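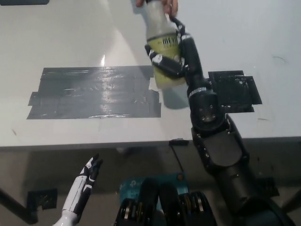 Handover robots on the packing bench – what changes for the people on it?

Posted by Orkberg_Jen in Work and Workplace, 3/25/21

Hello all, long-time reader and first question from me. I'm a shift lead at a small bottling and refill place in Kudbridge (cleaning products mostly, a bit of hand soap) and we've been told we're getting a two-armed robot with proper fingers on the returns bench from September. It takes a bottle out of your hand, or you take one out of its hand, and that's more or less the job. I had a go with one at the supplier's and I came home absolutely buzzing, my other half had to listen to it all through tea.

My crew are less buzzing. They're not against it, they just want to know what the day will look like, and I haven't got much to tell them. At the moment one person picks up the returned bottle, checks the cap and neck, turns it to read the label, and puts it in the right crate. We do 2000 on a good day. The plan is that the person still does the checking and the robot does the reaching and crating.

So if you already work next to one of these: does it make the day better or worse? Do you end up waiting for it? And is there anything I should ask for before it goes in? I have a meeting with the managers and would like to walk in with something written down.

Evdokia Vlachopoulos

Oh brilliant, I can help with this one! I've been on a bench like yours at Podport for a good while now, and I'd not want to go back to doing it the old way.

The best bit is your shoulders. I used to do the whole reach across to the crates every time and by the end of a shift I couldn't lift a kettle. Now I check the bottle, hold it out by the neck, it closes its fingers round the body and I let go. That last part takes some learning. Everyone lets go too early the first morning, or else hangs on and has a little tug of war with it – you laugh a lot. After a couple of shifts your hand knows.

Yes, you do wait for it. It is slower than a person, and if your managers have worked out the numbers from your fastest packer they need telling. On our bench we did 83 an hour per person by hand, and in the first weeks with the robot it was 71. It came back up, but we'd had it agreed beforehand that the target would drop while we learned, and I would get that in writing before anything else.

Other things I'd ask for:

Where the stop button is, and that there's one within reach of each person. Ours was on the wrong side for the left-handers and had to be moved.

Somebody on every shift who is trained to restart it, and paid for it. Otherwise it's always the same person being fetched off their break.

Tape marks on the table so you know where to stand things down. We went through all sorts of coloured stickers and ended up with plain dark tape, it's cheap and you can peel it up when the layout changes.

Rotation. Two hours handing over is plenty, then swap to something where you walk about. The work is lighter but it's also more samey, and you talk less to the person next to you as you're watching the hand. I did miss the chatting at first. We've moved the benches closer since and that helped a lot.

Also let your crew name it. Ours is Sfakianakis, after a café one of the lads used to go to on holiday, and it gets said good morning to.

Ask away if you want more, I could go on about this all day!

dripfeed

We had one on trial and it was ok. Squashy bottles were a pain, the thin ones more than anything. Wear gloves that fit.

tobermoryblue

Agree with nearly all of what Evdokia put. I'm on the maintenance side so a slightly different view.

Ask who is going to own the small faults. With a hand that has that many joints in it there is always some little thing, a finger that closes late or a cable that wants tucking in, and if the answer is "ring the supplier" then your bench stands still until they pick up. Ours sent 2 of us on a course and it was the most interesting week I've had in this job. I went in as the person who unjams the conveyor and now I get to take wrists apart – love it. So if anyone on your crew likes taking things to bits, put their name forward at that meeting.

Keep the hand bench too, for a while at least. Don't let them unbolt it the same day the new one goes in.

Orkberg_Jen

Thank you, this is just what I needed. The target drop and the restart pay are both going on my list, and I already know who I'm putting forward for the course. Will report back after September.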